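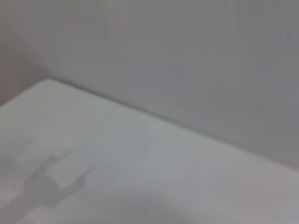
I've wanted a proper measuring-out table for the kitchen for years, and the Lornthorpe is the one I finally put on the shop page. It's a plain white top, nothing printed on it, nothing to trap flour (I bake a lot, so flour is how I judge everything). I like mine pushed up to the wall, and you do get that thin dark line along the back where the top meets it, a bit wavy because my wall isn't straight. If that kind of thing bugs you, order the back strip as well. It pushes down into the gap and lifts out again when you want to wipe behind. The rounded corner is my favorite part, mostly because I walk past it forty times a day with my hip at exactly that height!

It comes from Bednárik, a small workshop that makes tables for home bakers and not much else. The finish is matte. I had a shiny top before this one and every window in the house showed up in it, so I was very ready for a change. Flour doesn't disappear on it as badly as I'd feared – you get used to catching it from the side, where the light picks it out.

Ermanno Morelli, who cuts the tops, told me to use a damp cotton cloth and leave the scrubby sponges in the sink. I did it with a scrubby sponge once anyway, in April, on a patch of dried batter. It came off, and I can still find the spot if I go looking for it. So, cotton cloth.

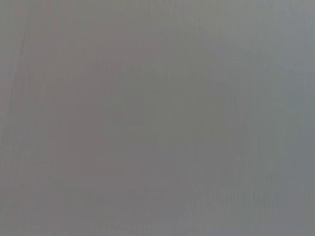
The other thing he was firm about was letting a spill of cocoa or turmeric sit. Cocoa I've left overnight with no trouble. Turmeric I'm too chicken to test, and I'd grab that one right away if I were you. Hot pans go on a trivet, please. The top isn't made for them and the warranty won't cover a ring.

## What's in the box

- The top, wrapped in paper
- The legs, plus the bolts and a hex key
- 2 spare leveling feet
- A card with the care notes (keep it, I lost mine)

Putting it together took me most of one podcast. Get a second person for the flipping-over part, because the top is heavier than it looks and you don't want to drag it across on its edge. Leave all the bolts a little loose until it's standing up, then go around and tighten. I tightened mine on the floor and ended up with a wobble, which meant doing the whole lot again.

## How I use it

Mostly for dry stuff. I measure everything out before I start, and I like having a bare stretch of table to do it on, away from the stove and the mail and whatever else has landed on the counter that day. A see-through cup is great on a white top. You can get your eye down level and see where the powder sits without fighting a busy pattern behind it.
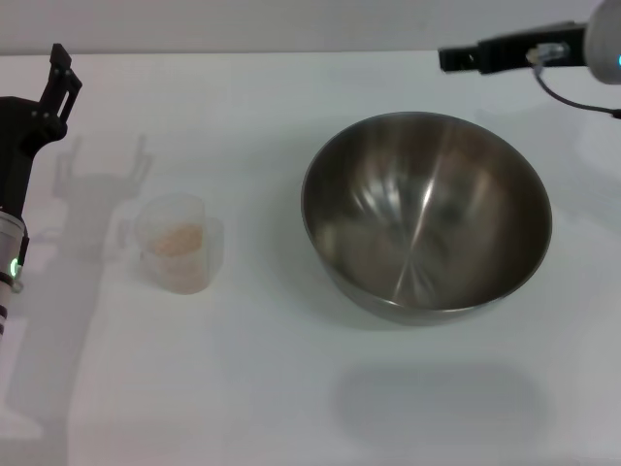
*The Lornthorpe top with a clear plastic measuring cup of tan powder.*

If you want one of those cups to go with it, the Nallance set has 3 sizes and a loop handle on each. They stack okay, though the biggest one likes to stick if you put it away damp.

## The details

- **Item number:** 3044
- **Height:** 76 cm, before you play with the feet
- **Color:** white only
- **Back strip:** sold separately
- **Pickup:** from the Lalotville store, or we deliver

A few people have asked me for a darker top. Bednárik isn't making one right now, and I've stopped pestering them – but drop me a note with your order if you'd want it and I'll pass it along. Delivery is to your front door, so if you're up a flight of stairs, say so in the order box and we'll send two people.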